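Getting Ready for Flash Floods in Farden

Student project report, Earth and Community class
Laiba Jafri, Ikhsan Lau and Mabli Morgan

Why we picked this topic

Farden sits at the bottom of a narrow valley, and when heavy rain falls on the hills the Brorach creek comes up fast. We all grew up hearing stories about it, but when we started asking each other basic questions (which road do you take out? what does a flood watch mean compared with a warning?) we gave three different answers. That was embarrassing, and it was also a great reason to do a project!

Our question was simple: do people who live near the creek know what to do in the first hour of a flash flood?

What we did

We spent most of November on this. Laiba wrote a short survey and took it to houses on the low side of town, plus the apartments behind the school. Ikhsan walked both ways out of town with a map and marked every dip where water could cross the road. Mabli handled the rainfall part, reading the gauge at the top of Nolidell Hill before school and writing the numbers in a notebook that is now very wrinkled.

We got 90 surveys back, which was way more than we expected. People wanted to talk, too. One woman kept Laiba on the porch for half an hour telling her how the water came into the garage and floated the freezer.
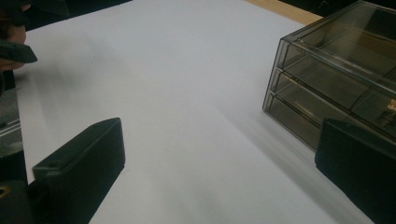
What we found

Most people knew that a warning is more serious than a watch, so that was a good surprise. The exit roads were another story. Only 17 people named the upper road as the safe way out, and a lot of the others said they would take Goh Lane. Goh Lane has four low spots, and one of them is right beside the creek!

Hardly anyone had a bag packed. Flashlights were common, but spare batteries weren't, and several families said their important papers were in the basement. Pet owners seemed to have thought about it more than the rest of us (one family had a carrier by the front door with the cat's food already in it).

The rainfall numbers were harder to use. We wanted to match the gauge to the creek level, but we only had one really wet spell to work with, and Mabli missed a reading because of a dentist appointment. We can say the creek rose after the heavy rain. We can't say how long it takes, and we would love to know.

What we suggest for households

Take the upper road and leave early. Never drive or walk into moving water, even if it looks shallow. Keep papers and medicine upstairs. Pick a meeting place on high ground and make sure the kids can name it too. If you get a warning at night, wake everybody up first and then check the details.

What we would do next time

Start the gauge readings in September, for sure. Zahira Sopacua, our teacher, also pointed out that our survey never asked who has no car, and that changes the whole question about roads. Yoga Rahman from the year below wants to carry on with the project, so we have passed along the map, the blank survey and the wrinkled notebook.

Thank you to everyone who opened the door to us, especially in the rain.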